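The smallest drum on the shelf

Hakerska, the percussion shop on Foker Street, has sold small drums for longer than it has sold anything else. The full-sized kits went into the back room years ago. What people stop at is the shelf by the till, where the drums are small enough to carry home under one arm.

The red ones go first. They are barrel drums in the Chinese style, wide in the middle and drawn in a little at the top and bottom, with a pale head that shows every mark. In November, when parents start looking for presents, the shop can sell 10 in a morning. Most go to children. A fair number go to adults who say they are for children.

A small drum needs very little. It wants a flat, steady table at a height where the elbows can hang, and somewhere to put the sticks down. That second point gets overlooked. Sticks left loose on a table roll, and the sound of one hitting the floor will wake a baby faster than the drum does. A shallow tray solves it, and any tray will do as long as both sticks lie flat.
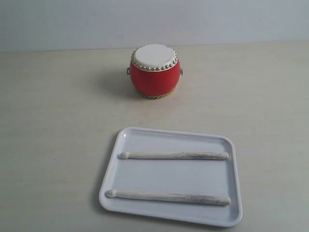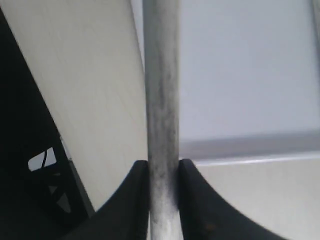
A red drum with its sticks in a white tray, and, second, a metal rod with a brushed, slightly worn finish.

Wooden sticks suit a drum of this size. Light ones are best, held loosely about a third of the way up. Beginners tend to grip hard and hit the middle of the head every time, and the sound goes dull. Moving towards the rim gives a thinner, sharper note. Two weeks of ten minutes a day is enough to hear the difference – and enough for the rest of the house to hear it too.

Looking after one is simple. Keep it off the windowsill and away from radiators, wipe the body with a soft dry cloth, and leave the head alone. Polish on the head is a mistake that can't be undone.

Bowen, the repair workshop two doors down, will look at a damaged head, though on the cheapest drums a repair can cost more than the drum did.

Hakerska keeps over 200 drums in stock. The shop runs a beginners' hour in the room upstairs, with places for 4 at a time, and sticks are provided.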